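Comparing two finger shapes on a pair of handheld grippers
Project report, Villads Kirkegaard and Bergþóra Ingvarsson
6 min read

Our project started with a simple question from our supervisor at Plorby: does the shape of the fingertip matter when a person is guiding the gripper by hand? The motors on an arm can hold a pose for a long time. A person gets tired and cuts corners, and we wanted to know if a better fingertip made up for some of that.

We had two sets of fingers. The first set, which we call the flat set, is short and straight with parallel faces. The second set came from last year's Brurnlow project and has a slight hook at the tip. Both fit the same gripper body, and swapping them takes over 5 minutes per pair, mainly the screws.

The task was to pick up a baseball cap and hang it on a wire display rack. We chose it after trying cups and boxes, where both sets did equally well and we learned very little. A cap is soft and changes shape when you squeeze it. The rack has thin spokes, so the cap has to be let go at the right moment or it slides back down. 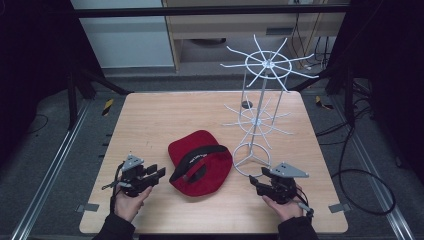
Each of us did the same number of trials with each set, 200 in total. A trial counted as a success if the cap stayed on the rack after both grippers had let go. We stopped a trial when the rack fell over or the cap left the table.

The flat set was better at the first grip. It could take the edge of the brim from almost any side, and the cap rarely twisted. The hooked set often caught the strap by mistake, and then the cap would not come free at the rack. Bergþóra found a way round this by always gripping the crown, but that made the hanging step slower.

At the rack the results were closer. The hooked tips could steady a spoke while the other hand brought the cap in, and the flat tips tended to slip off. Most of our failures with the flat set happened at this point.

We also had trouble with the cables. They pull on the wrist when you reach across the table, and by the end of a session we were both avoiding long reaches. We moved the rack closer after the first 6 trials and threw those trials away.

For the next round in February we would like to use flat fingers on one side and hooked fingers on the other. Villads will also test a rubber coating on the flat set, and the cable exit needs to be turned so that it points away from the forearm.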